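Stelerside Forums > Hardware Help > Cooling and noise

Is the Prasetti tuning tool worth running?

My CPU idles at 62 degrees and the fan never settles. The shop on Illolton Street wants to sell me a Prasetti licence and says its "smart curve" will fix it. I have my doubts. Stock cooler, 2 sticks of RAM, nothing overclocked. Has anyone seen it do anything the BIOS can't?

3 replies

pereyra_fan
Works great for me, computer feels faster.

Rocío Arancibia
Feels faster how? I ran the trial for 17 days and logged everything. Same temperatures, same clocks, and one more program starting with Windows. The fan did drop to 800 rpm at idle - I got the same from the BIOS fan page on Tuesday, for free.
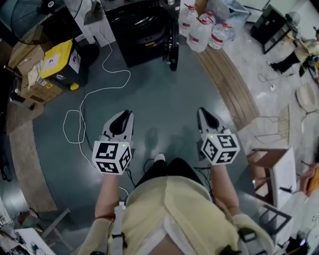

Before you pay for anything, pull the cooler and look at the paste. Check all four pins are clicked through the board too. Stock coolers love to sit crooked, and no fan curve will cure that. I'd also want a second program's reading before I believed the 62.

dunny_box
What she said. Could be dust as well, mine was. Which case is it?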